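Des nouvelles de l'atelier d'écriture
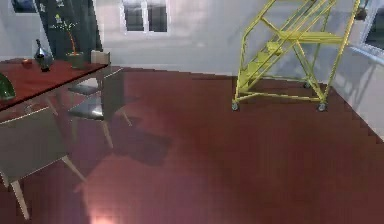
Quand nous avons lancé l'atelier en 2000, nous étions une petite poignée et nous pensions tenir un hiver, peut-être deux. Et nous voilà encore, chers amis, à nous envoyer des textes par la poste et par courriel, avec le même plaisir – et les mêmes retards, il faut bien le dire !

Le thème du printemps, « Une lettre jamais envoyée », vous a drôlement inspirés. Nous avons reçu 14 textes, dont celui de Yuzuki Noguchi, qui écrit à sa première institutrice, et celui d'Elango Fernandes, tout en vers (il jure qu'on ne l'y reprendra plus, mais nous espérons bien que si). Ayman Salameh les a tous relus avec la patience que vous lui connaissez, et il vous renverra ses remarques au crayon, comme d'habitude.

Pour l'été, nous vous proposons d'écrire sur une maison que vous avez quittée. Une chambre, un escalier, l'odeur d'un placard, tout est permis, du moment que cela tient en 200 lignes. Vos textes sont attendus avant la fin juillet, et si vous êtes en panne, appelez Clem Treloar, qui a toujours une première phrase à prêter.

Le recueil de l'an dernier, Anside, est encore disponible – il suffit de nous le demander, nous le glisserons dans une enveloppe avec un petit mot.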